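Robot Rules for Beginners: How to Be a Good Partner to a Machine

By Ertuğrul Şimşekoğlu
Posted 2/7/21

Hi again! Last time I asked you to send me your questions about robots, and a whole lot of them were about rules. Do robots have rules? Who makes them up? Can a robot get in trouble? So I threw out the page I was writing and started this one.

I work at a small workshop called Plomason, where we teach machines to handle ordinary things you'd find at home. Spoons, socks, lids, that sort of stuff. I have been doing it long enough to have broken plenty of cups, and most of the rules I'm going to tell you about are ones I learned by breaking one of them first.

Who makes the rules?

Lots of people do. Some rules are written in thick books called standards. A standard is a bunch of people agreeing on the same way to do something, so that everybody can count on it. You already use standards every day. The plug on your lamp fits the outlet in your bedroom and also the one at your grandma's house. Somebody had to agree on that!

Robots have standards too. There are ones for how a factory robot should stop, and ones about what happens when a person and a robot work side by side. They are pretty dry reading. I fell asleep on one once, at lunch, with my face on the page.

Then there are house rules. Those belong to one workshop or one school, and they can be stricter than the book. At Plomason ours are taped up by the door, and they fit on one sheet of paper. We started with 18 rules, but people couldn't remember them, so we squeezed them down to 12. I'm not going to give you the whole sheet. I'll tell you about my favorites.

Rule: Know where the stop button is

Before you turn anything on, put your finger on the stop button. Really touch it, don't just look at it. On big machines it's usually a fat red button, shaped a little like a mushroom, and you can smack it with your whole hand. When you push it, the machine has to stop moving, no matter what it was in the middle of.

My friends over at Nemer, another workshop, practice this like a fire drill. One person yells "stop!" and whoever is closest hits the button. You can play the same game at home with a friend pretending to be the robot. It's harder than you think to freeze with one foot in the air.

Rule: Fingers out of the pinching place

A gripper is a robot's version of a hand. Most of the ones I use have two jaws that squeeze together, and anything between them gets squeezed, whether it's a carrot or your thumb. The gripper can't tell the difference unless somebody has built it so that it can.

The jaws are the spot everybody worries about, and they should. But there are sneaky pinching places too. Anywhere two moving parts fold together, like the blades of a pair of scissors or the hinge on a door, can catch you. So keep your fingers, your sleeves and your hair away from all of it — and that goes for necklaces and hoodie strings as well.

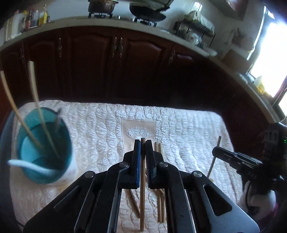

Rule: Hold on just hard enough. I love this one, and I get carried away talking about it, so stop me if I go on too long (you can't, ha!). Squeeze a thing too hard and it cracks, squeeze it too softly and it slides right out. Look at the chopstick standing between the two narrow jaws and think about how skinny it is. There isn't much to hold on to, so both jaws have to meet it in just the right place. The silver pins on the arms are the joints, and every one of those is a spot where parts can turn, which means you should treat it as a pinching place too. If you want to feel how tricky this is, pick up a single uncooked noodle with kitchen tongs. Now do it with your eyes closed. Now do it 100 times without snapping one!

Rule: One job at a time

When you teach a machine, you pick one job and you say exactly what it is. "Tidy up" isn't a job, it's a wish. "Pick up one chopstick and put it in the container" is a job. You know when it starts and you know when it's done.

Try writing directions like that for your family. My nephew wrote some for making toast and forgot to say that the bread should come out of the bag. I followed his directions exactly. You can guess what my toast tasted like.

Rule: Write down the bad tries

If you drop something, write it down. If you knock something over, write that down too. It feels lousy, I know, and you'd much rather keep the good tries and pretend the others never happened. But a notebook with only the good tries in it is a fib, and the next person who reads it will believe it.

I keep a notebook on my desk that is nearly full, and my worst day is in there with a big frowny face next to it. That was in July, when it was hot and I was in a hurry. Three cups.

Rule: Ask before you put somebody in it

Lots of machines have cameras, and cameras don't know what's private. If your project has one, tell everybody who might walk past. If a person says no, then it's no, and you don't get to beg. Put away mail, school papers and anything with a name or address on it before you begin.

Can a robot get in trouble?

I promised I'd answer this! No, it can't. A robot can't be sorry and it can't be sneaky. When a machine breaks a rule, grown-ups have to go back and find out which person forgot something, or which part wore out, or which rule wasn't good enough. Sometimes the rule gets changed. We have changed ours 3 times so far.

Your turn

Write your own sheet of rules for a robot in your house. Pick one room and one job. Where would the stop button go? What should the robot never touch? What happens if the cat walks in? Show it to a grown-up and see if they can find a hole in it, then fix the hole and show them again.

Send me your best rule and I'll put some of them on the next page. Drawings are welcome, especially of the cat.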